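The Dukel practice kit, after a month

Posted in September by Lungile Hlongwane

I paid for the Dukel simulator bundle with my own money, 309 for the licence and another 73 for the "home pack", so I feel entitled to grumble. The pitch is that you teach a virtual gripper in a virtual house and the skills carry over to the real arm. Maybe. The sales page says so four times and shows no results at all.

Setup was fine. Güven Tekin had warned me the installer was a pig, but mine went through before lunch. The home pack has 40 rooms, if you count the same room with a different floor as a second room - I don't. The wrist view is the part I've used most, and it is the least bad. The parquet is nicely done, slats turning from one square to the next, better than my own hall. 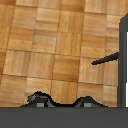

What I can't get past is the price of the support plan, 410 a year, for a forum where Hakim Lumbantobing answers most of the questions and doesn't even work there. I asked how they test against real hardware and got a link to the sales page. I'll keep it until the licence runs out. If you only want to practise steering, ask for the trial first and leave the home pack alone.

Last updated: September, 9.40 pm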